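**Gretham, Saturday, September 19, 2026.** The fall produce swap at the Hanwood community hall drew 374 people this weekend, the largest turnout since the event moved indoors two years ago. Gardeners from Gretham, Hanwood and the farms along Platwood Road brought tomatoes, squash, beans, herbs and late fruit, and took home whatever they did not already grow.

No money changes hands at the swap. Visitors check in at the door, have their produce weighed and get paper tokens in return, which they spend at the other tables. A token is good for half a pound of vegetables or a handful of small fruit. Anything left on the tables at closing goes to the food pantry on Mill Street, which received 320 pounds this year.

Tomatoes made up the biggest share, as they usually do in September. A warm, dry end to August brought the cherry types on all at once, and several growers arrived with more than they could trade. Larger tomatoes were harder to come by. Many plots in the lower part of Hanwood lost their early fruit to blossom end rot in July, and the plants were slow to recover. By noon the slicing tomatoes were gone, along with most of the sweet peppers.

The change from past years was at the fruit tables, where small tree fruit had a row to itself for the first time. The row was organized by Nông, a growers' group that started with a few shared beds behind the Platwood school and now has plots in three places. Its members raise Asian greens and herbs in the open and keep tender plants under cover. They also buy fruit by the case together, and they put some of that out for people to try.

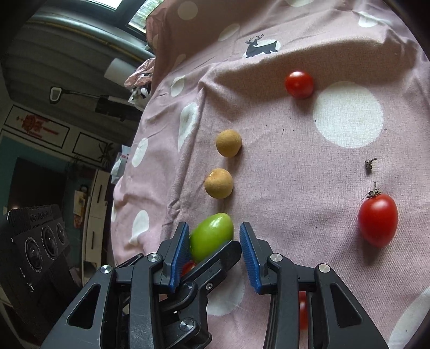 Longans were the first to run out. Many visitors had not eaten one before, and members spent much of the morning showing how to crack the thin tan shell with a thumbnail and pull it back from the flesh. The seed inside is not eaten. The group suggested keeping the fruit in a paper bag in the refrigerator and finishing it within the week.

Jujubes were also on offer, both at the green stage, when they are crisp and taste something like an apple, and fully ripe, when they turn brown and sweeter. The trees put up with cold winters and poor soil, and a signup sheet for bare-root jujube trees had filled a page by early afternoon. The trees will be ordered together over the winter and handed out in the spring.

A printed sheet at the same table covered sorting and storing a mixed harvest at home. It advised spreading everything out in one layer on a clean cloth or an old bedsheet, away from direct sun, and going through it by hand. Split or soft tomatoes should be set aside to be cooked that day. Sound ones can stay at room temperature and should be left out of the refrigerator until they are fully ripe. The sheet said to leave the stem cap on larger tomatoes where possible and to keep fruit from touching if it will sit for more than a day or two. Firm green fruit should be stored apart from ripe tomatoes, which give off a gas that speeds ripening.

The hall was full enough by 10 a.m. that the check-in line reached the parking lot. Organizers said they will add a second scale next year and open the side door for people who are only dropping off donations. They also plan to put up larger signs for the token system, after some newcomers traded directly with each other and skipped the scales.

The seed table, near the stage, gave out 100 packets of saved seed, mainly beans, dill and cherry tomato. Anyone who took a packet was asked to return some seed from this season's plants next fall. Envelopes are available at the Gretham library, where seed can be left at the front desk during open hours. It should be fully dry and marked with the plant, the variety if known, and the year.

Some plots at the Hanwood community garden will come open at the end of the season. Applications are being taken at the hall office until the end of the month, and current plot holders who want to keep their space need to renew by the same deadline. The water will be shut off after the first hard frost.

The next swap will be in May and will be limited to seedlings, seeds and potted herbs. Growers are asked to label each pot and to leave any plants with signs of blight or aphids at home. Tables can be reserved through the hall office, and there is no charge.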